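About Pakmont

Who we are

Pakmont is a small robot service shop. We look after packing and sorting cells for companies that can't keep a full-time robot person on staff, and we love it! We were started by Santeri Kauppinen and Inês Meireles, who met fixing the same conveyor from opposite ends at the Bundgaard bakery plant and haven't really stopped arguing about cable routing since.

Today we have 146 cells under service contract, from single arms that put lids on tubs to the long Bomer lines at Raltarska.

The night that changed how we work

People ask why a service company talks so much about its own mistakes on its About page. Well, the biggest one shaped everything we do, so it belongs in our story.

In our second year we had a sorting cell at Raltarska that picked parts out of trays, guided by a small camera at the wrist. One October night the arm came down too low and kept pushing into a tray until the drive tripped. The guarding did its job and no one was hurt, but the gripper was bent, the tray was cracked and the line stood still until morning.

The cause was embarrassing, and it was ours. We had changed a setting during a visit so the cell would stop throwing nuisance alarms. With that setting, when the camera couldn't find a part, the program used the last good height it had stored. The height belonged to a different tray. So the arm was moving with full confidence on old information, and the alarm that should have stopped it was the one we had turned down.

Inês drove out that same night (in a van with no heater, she would like it known) and Santeri wrote the report. We sent it to the customer complete, including the part with our name on it. They're still with us!

What we do differently now

Every camera-guided cell we service has to stop when it can't make sense of its picture. It doesn't guess and it doesn't reuse an old position. It stops, holds still and calls for a person.
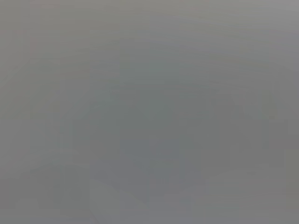 We also save the wrist camera picture with every stop, and we go through those pictures with the operators at each visit. It's one of our favorite parts of the job, because the people who run a cell all day spot things we would miss. Any change to an alarm needs 2 signatures, one from us and one from the customer, and both names go in the cell's logbook.

Come and see us

Our training bench is open to customers' operators and to students from the technical school. Bring your worst fault log and we'll put the coffee on.

Page updated 14 Mar 2024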